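Right, a thread about moving into a rented flat and the kitchen table I have been trying to buy since February. Get a cup of tea, it goes on a bit.

Background: the old flat in Vodgate had a fold-down shelf where a table should be. We ate off our knees for years and I told everyone I liked it. I did not like it. I have the stained cushions to prove it.

New place has a proper kitchen! Square-ish, window at one end, radiator in exactly the wrong spot. So I measured up and went looking, full of hope, with 212 pounds in the table fund.

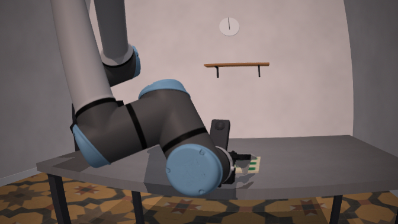 First stop was Zaslow, the big second-hand warehouse behind the station. Lovely people, terrible parking. Everything there is either pine and orange or glass and terrifying. What I had in my head was something plain and grey, like this one, a straightforward rectangle you can put a teapot on without thinking about it. They had a grey one. It was sold. It had a little sticker on it saying sold and I still walked round it twice.

Then I got distracted by lamps. If you have ever been to Zaslow you will know about the lamps. Came home with a lamp.

Next I tried Beltent, who do flat-pack to order. You choose your legs and your top separately and then their website loses both. I rang up and got a very patient person who said the top I wanted was six weeks away and the legs were two weeks away, so for a month I would be the owner of some legs.

My other half thinks I'm overdoing it and that any flat surface would be fine. My other half also eats toast standing over the sink, so. 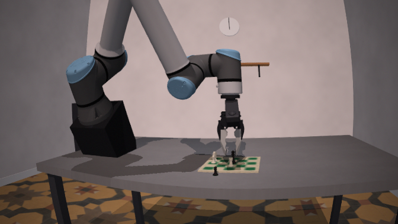 Chess set out, green and cream squares.

Anyway, size. Everyone says get the biggest table you can fit and everyone is wrong. You need room to pull the chair out AND room for a person to get past with a hot pan. I marked it out on the lino with masking tape and we lived with the tape for a fortnight. Walked into it constantly – I know it was tape, I still went round it.

The tape taught me we could have a table for 4 if nobody minded the radiator, or a table for 2 with a bit of elbow. Christmas says the first one. Every other day of the year says the second. 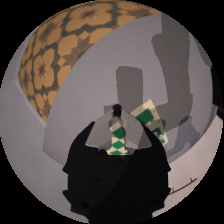 Which is how I ended up at Zieliński, the little joiner's on the corner past the chemist. I only went in to ask about a wobbly chair. Came out an hour later with a drawing on the back of a receipt and a quote for 322. Yes, I know what the table fund was. The lamp didn't help either.

It has a leaf, though. A leaf! You keep it behind the door and bring it out when people come round. I have never been so pleased about a plank.
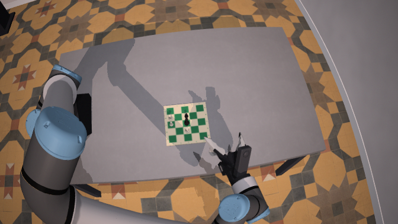

Deposit paid this morning. It should be ready in five weeks, maybe six if the wood is late, and they'll carry it up the stairs for us, so I nearly cried in the shop.

Still undecided on chairs. If you have opinions about benches please put them below, especially if you've lived with one. I'm told they're murder on the back.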